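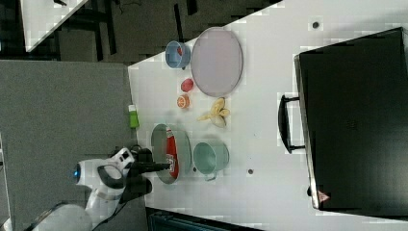
*Tableware and fruit on a white tabletop, with an orange half beside a banana.*

**Table setting** is the arrangement of dishes, utensils, food and condiments on a surface where a meal is served. The term covers both the formal layout of individual places and the looser grouping of shared items, sometimes called the common setting.

## Place and common settings

In a place setting, each diner receives a plate, utensils and a drinking vessel in a fixed order. Forks are usually laid to the left of the plate, with knives and spoons to the right. The common setting holds whatever is passed or shared – bread, fruit, salt, sauces – and its layout is governed more by reach than by rule.

Bowls became usual for fruit and small side dishes in many households, while large oval plates, or platters, were kept for meat and fish. The oval shape follows the form of a roast or a whole fish and takes up less width on a narrow table.

## Condiments

Sauces were long served in boats or small dishes filled in the kitchen. The sale of sauces in bottles changed this practice, and by the middle of the twentieth century the ketchup bottle was a regular part of the informal American table. Formal service still calls for condiments to be moved to a dish before the meal.

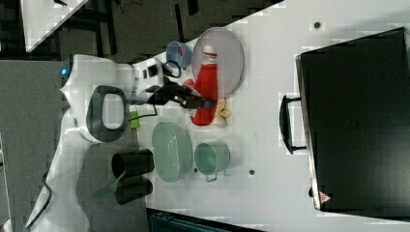 Vol. 3, p. 181

## Regional custom

In the Plutlow district, the common setting is laid first and the places are added once guests are seated. Aisling Mulligan, in her survey of the district, recorded the custom in 243 households and linked it to the shared tables of the Saavedra boarding houses. The neighboring town of Prundlow follows the opposite order, except at harvest meals.

## See also

- Family-style service
- Place card
- Tableware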